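Munness Shared Workshop
Home | Newsletter | Tool bookings | Bench notes | Join
2026-08-14
By the newsletter editor

Bench notes: the Haverford build, and whether the simulator is helping

Regular readers will know I was not in favor of this one. Back in April the bench by the window was given over to the Haverford, a small machine that is supposed to travel around a furnished home and look at things without knocking into them. The plan was to test it in simulation first, then cut parts. I said then that we'd spend the summer looking at a screen. We have spent the summer looking at a screen.

In fairness, there are reasons to work this way. The last home robot built here, the Flomham, went straight to aluminum and plywood, and it ate 3 motor drivers before anyone got it to hold a straight line. A simulated machine doesn't burn out drivers. It also doesn't take up floor space, and those of us who use the table saw appreciate that.

My trouble is with what gets claimed afterward. The group has logged 193 runs in the simulated rooms since spring and the chart on the whiteboard goes up nicely from left to right. A run counts as good if the machine reaches its goal point without touching anything. I asked what "touching" meant and was told it depends on the collision shapes, which are simpler than the shapes drawn on the screen. So a plant leaf may be there to look at and not there to hit. Or the other way around, where the machine stops dead in front of nothing. Both have come up at the bench.

The bedroom is the room they use most. It has a long bare floor, which is kind to any planner, and the far end is where the bed is and where the arguments start.

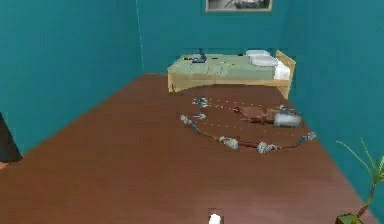
The simulated bedroom, with the bed at the far end and a potted plant by the right wall.

I spent an evening with this room and came away with more questions than I brought. Look at the stuff in front of the bed. There is a long bowed piece with blue segments toward its ends, and some smaller bits behind it, and I could not tell you what any of it is meant to be. If I can't name it, I would like to know what the recognition code is being scored on. The laptop-shaped thing on the blanket is easier, but the small black items near it could be nearly anything. At this level of blur I'd be marking my own guesses as correct too.

The reply I got was that the view is kept coarse so the runs go quickly, and that a cheap camera on a real machine won't see much better. The first half I accept. The second half I'd like to see tested, and it would cost us very little to test it. We have a cheap camera. It is in the drawer marked Grerkthorpe, along with the rest of the kit left over from that project, and it has been there for over 4 years.

What I've asked for, and what the group has more or less agreed to:

Put the wheels and the camera on a plain board, no casing, no arm, and drive it across the real workshop floor. Ours has a drain cover and a lip at the door. The simulated one has neither.

Do 25 real runs and put them on the same whiteboard, in a different color, failures included.

Stop quoting the simulator's success rate in grant letters until that is done.

The base plate is being cut now from the offcut rack, so no new stock is needed. The battery tray is still a sketch. If you have a spare pair of matched gear motors at home, the group would like to borrow them, and please label them so you get them back.

I'm told the simulator will look wiser once the real numbers are in. Maybe so. I'd be glad to print that here, with the chart, in whatever issue it turns up. Until then the window bench is booked in the evenings, and if you need the vise at that end you'll have to ask.

Contact the newsletter desk at the workshop | © 2026 Munness Shared Workshop | Back to top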